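Projects > Television > Skurent > README

Reading time: 2 min

# Skurent: cooking contest episode notes

Skurent is a set of written notes on 250 episodes of televised cooking contests. Each row covers one episode: who was judged, what the task was, who went home, and how much of the running time went to talk about the contestants' families. Version 2, dated 12/30/22.

Read it with some doubt. The notes were typed by fans of the shows, and fans tend to remember the fights.
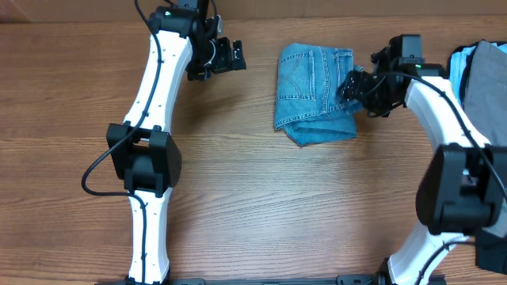

## What a row holds

- `show`: one of Wamitz or Hattar
- `task`: free text, often too free
- `exit`: the person sent home, or blank
- `tears`: yes or no, as judged by the note taker

The `tears` column gets quoted more than anything else in the set, and I trust it least. Wet eyes count for one note taker and not for another. Nearly 36 rows were changed after a second viewing, and I would expect more to change after a third.

## Known problems

Wamitz aired in a long cut and a short cut. The notes don't always say which one was watched, so running times from that show shouldn't be compared with anything. Hattar is cleaner, but its holiday specials in December have no exit at all, and a blank there doesn't mean the note is missing.

Claims that judges favor whoever cooks last have been made from this data. The cooking order was taken from the edit – and editors move things. I would leave that one alone.

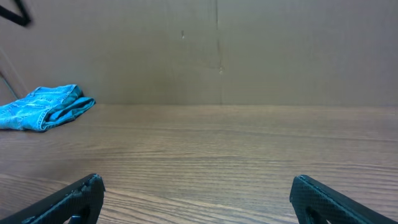
Can the set be used to predict a winner?

Only badly. A simple guess based on screen time did well on Hattar and fell apart on Wamitz, where the producers seem to hide their finalists until late in the season.

## Loading

The files are plain CSV, one per show. The Inport script joins them and drops 55 rows with no episode number. It drops them quietly, so check your totals before you publish a chart.

## Feedback

Corrections are welcome if they name the episode and the cut. "I remember it differently" goes in a separate file, which is already long.
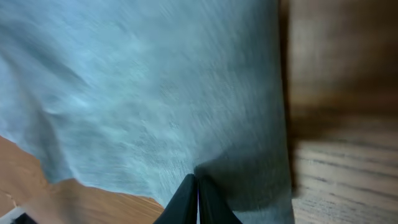 One reader wrote in that the `task` column should be split in two, with the ingredient kept apart from the time limit, and that until then any count of "dessert rounds" is a guess. I agree with the second half. Splitting the column would mean watching most of Wamitz again – the long cut, too – and I doubt the result would be much better.

Contact | Copyright Skurent | Back to top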